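Recording two-handed demonstrations at home with the Durnberg method

Step 1. Pick your things and your surface

I always tell new people to begin with a bed, and I do mean a properly made one with a busy blanket on it! Our Durnberg policy learned from 774 demonstrations, and the 81 recorded over patterned bedding helped it far more than I had expected (Snežana Nedeljković had said so all along, bless her).

Take one gripper in each hand. Bring the two fingers in from either side of the object, let the pads meet it, and pause a moment before you lift, so the start of the grasp is easy to find later. 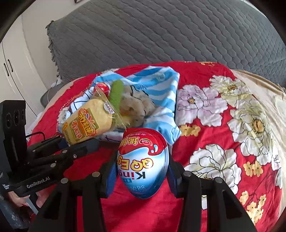
Step 2. Vary the shapes

Go from something egg-shaped to a wrapped loaf, then on to a plush toy, and crumple the cloth differently each time. Don't fuss over a clumsy grasp. Keep it, mark it "retry" in the log, and carry on with the next one.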